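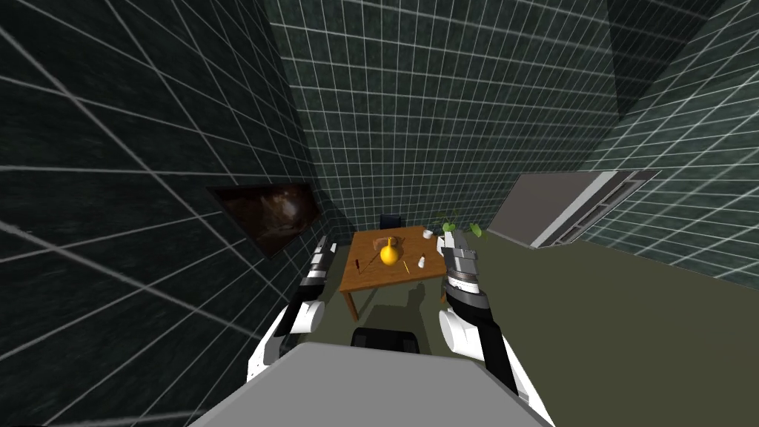
Tabletop Sim: Dropped Grasp Fault FAQ

By Wanda Olszewski
April
Last updated: 4:25 p.m.
Filed under: Known Issues, Simulation, Grippers

What is fault 843?
The controller reports a closed grip when the fingers have met nothing. The arm then carries on with its next move. We saw it on both arms in the Skadulance tiled room.

Which jobs are affected?
Any job that checks the grip by finger command alone. Floor pickups are the worst, as the palm housing can hide the lower part of a low item from the wrist view.

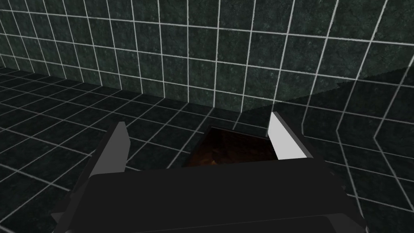 Support Notes, Issue 5

Does the fault stop the run?
No. The log shows a pass. Afiq Entili found four false passes in a batch of 25 by comparing object height before and after the lift.

Can it happen with tool handles?
Yes. A handle gripped near one end can swing out during a fast wrist turn, and the status stays at "held."

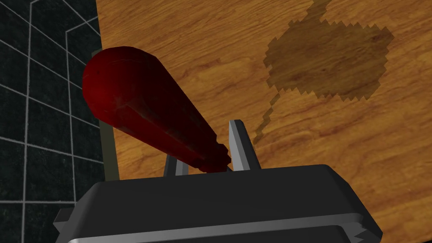 Slow the wrist turn to half speed until you have the patch. Keep the height check on as well, even for jobs that have never failed.

Is this a safety matter?
In simulation, no. Do not move an affected job to a real arm. A dropped tool can land where someone is working, and the arm will not pause for it.

When is the fix due?
Mwangi Ogola is testing it now. Send logs with the job name and the fault number to the Bratmont support desk.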